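Neues aus dem Laden: Pfeifentabak, Ständer und ein geänderter Samstag

Die Lieferung von Pastbridge ist eingetroffen, zwei Wochen später als angekündigt. Wer im Juli vorbestellt hatte, bekommt seine Dosen zuerst, der Rest steht seit Dienstag im Regal. Von der Mischung Huson haben wir 80 Dosen bekommen, von der etwas kräftigeren Dobos nur 27. Eine Nachlieferung kommt frühestens im Herbst. Pro Kunde geben wir deshalb höchstens zwei Dosen Dobos ab, auch im Versand.
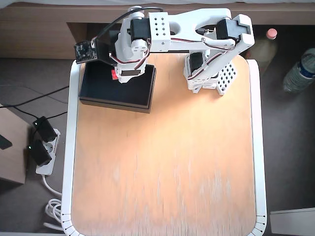 Zur Huson noch ein Wort, weil einige gefragt haben: Der Virginia-Anteil ist gegenüber dem Vorjahr etwas höher, der Perique ist geblieben. Frisch aus der Dose raucht sie sich recht feucht. Hartmut Rieger lässt sie eine halbe Stunde offen auf einem Blatt Papier liegen und stopft dann in drei Lagen, unten locker, oben fester. Wer schnell zieht, bekommt Zungenbrand, daran hat sich nichts geändert. In einer Pfeife mit breitem Kopf brennt sie gleichmäßiger als in einer hohen, schmalen.

Pfeifenreiniger führen wir jetzt auch in der konischen Ausführung, Baumwolle mit Borsten. Die glatten bleiben im Sortiment. Die Filter mit neun Millimetern sind wieder in allen Packungsgrößen da.

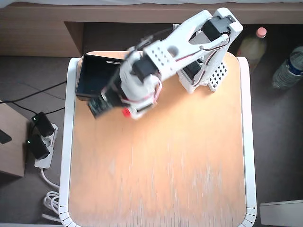 Neu sind außerdem die Pfeifenständer von Pidia. Es gibt sie für zwei, vier und sechs Pfeifen, in Nussbaum oder Kirsche, jeweils geölt. Der Sechser kostet 155 Euro. Die Mulden sind mit Leder ausgelegt und etwas tiefer als beim Vorgängermodell, so dass auch gebogene Formen nicht kippen. Bei sehr kurzen Pfeifen sollte man vorher ausprobieren, ob das Mundstück anliegt - bringen Sie Ihre einfach mit. Restbestände des alten Modells geben wir ab, solange sie reichen, allerdings nur noch in Kirsche. 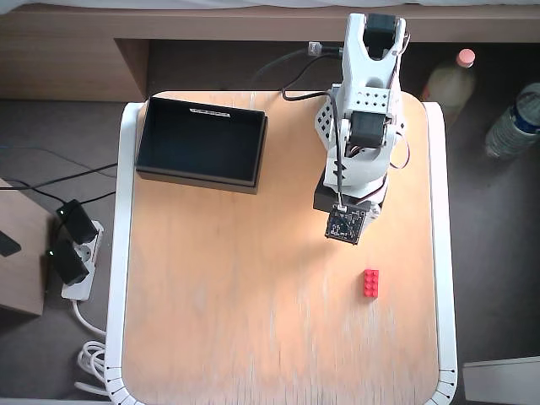 Offener schwarzer Kasten auf heller Tischplatte

Reparaturen nehmen wir weiterhin an, die Bearbeitung dauert zur Zeit drei bis vier Wochen. Nomvula Visser macht die Mundstücke, also Polieren, Nachfeilen und Ersatz aus Acryl oder Ebonit. Bitte geben Sie die Pfeifen gereinigt ab und ohne Filter. Gerissene Köpfe können wir nicht kleben. Fertige Stücke liegen drei Monate für Sie bereit, ein paar Pfeifen aus dem Frühjahr warten noch auf Abholung. 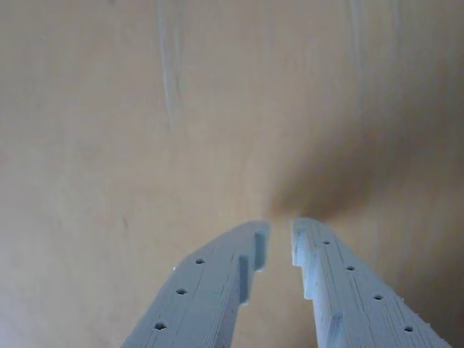

Im August schließen wir am Samstag schon um 13 Uhr, an den übrigen Tagen bleibt es bei den gewohnten Zeiten. Der Raucherabend fällt in diesem Monat aus. Beim nächsten Mal geht es um das Einrauchen neuer Bruyèrepfeifen, mit und ohne Einrauchpaste. Anmeldung wie immer an der Theke oder telefonisch, eine eigene Pfeife ist mitzubringen. Abgabe von Tabakwaren nur an Personen ab 18 Jahren.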